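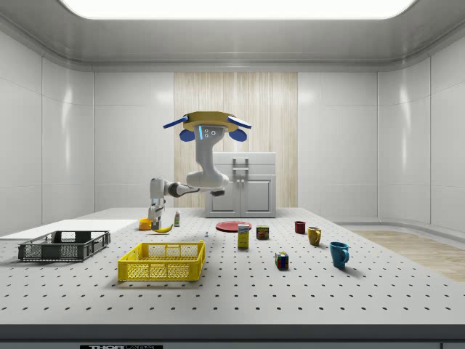 Wallthorpe Ramblers & Day Trips Club

So we finally made it to the open day at the Sillora pottery works, and I'm still finding clay dust in my coat pockets! We got in at 9 with the early birds, grabbed coffee (good) and a muffin (dry, skip it), and went straight through to the throwing room.

I could have stayed there all morning. They make 300 mugs a day in the Ifans range alone, and the handles are still pulled by hand. I had a try and mine looked like a sad noodle, but the lady at the next wheel was very kind about it.

The kiln hall was my favorite part. The oldest kiln, the Stendex, went in 70 years ago and they still fire it up for the big serving platters. You get to walk right inside, so mind your head if you're tall.

Then the seconds shop, oh my. I came out with 3 soup bowls and a blue pitcher I have no room for. Bring cash, the card reader kept quitting on us. Parking is free behind the main building, but it fills up by ten.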